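Tendov Open Sunday

Tendov Open Sunday is a home visit day for people who like robots, and I've been to enough of them now that I figured I should be the one to write its entry. It started in April at a place in Drirnmont and it has kept the same loose shape ever since. You show up, you leave your shoes by the door, and you get to try the hand-held grippers for yourself. No stage and no slides, which I love!

The task is nearly always fruit and a plate. A bed works great for it - the sheet gives under your hand, so anything round wants to wander off the second you nudge it.

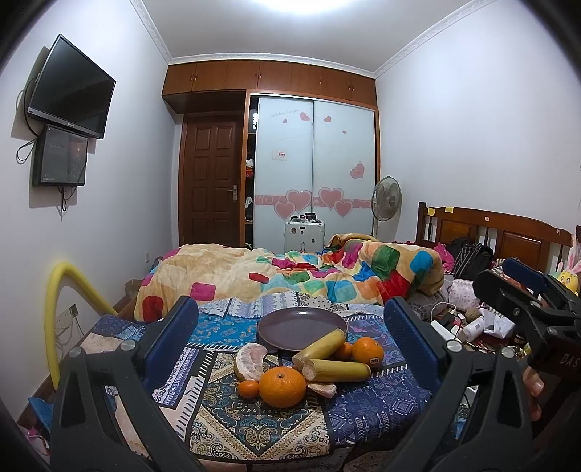 Each turn lasts 4 minutes, and you'd think that's plenty until you're chasing a mandarin toward a pillow. The grippers have two fingers with ridged blue pads on the inside, and squeezing gently is the whole trick (my first orange and I did not get along). Whoever is up next usually calls out advice, most of it bad. I've always done better going in low and slow, with my elbows tucked.

The name comes from the Tendov reading group, which ran the first visit with room for 20 people. Later ones were split into morning and afternoon so everybody got a longer turn. The afternoon is the noisier half, and it runs until 5.

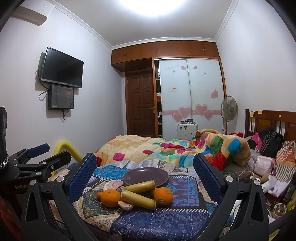
Dotano Hobby Robotics Club - Visits and Demos

Beginners are welcome, and kids can take a turn if a grown-up is next to them. The club's other regular event is the Tô evening, a sit-down talk with a lot more wiring in it - fun too, but bring a snack. See also: Grippers, hand-held; Club visits, Drirnmont.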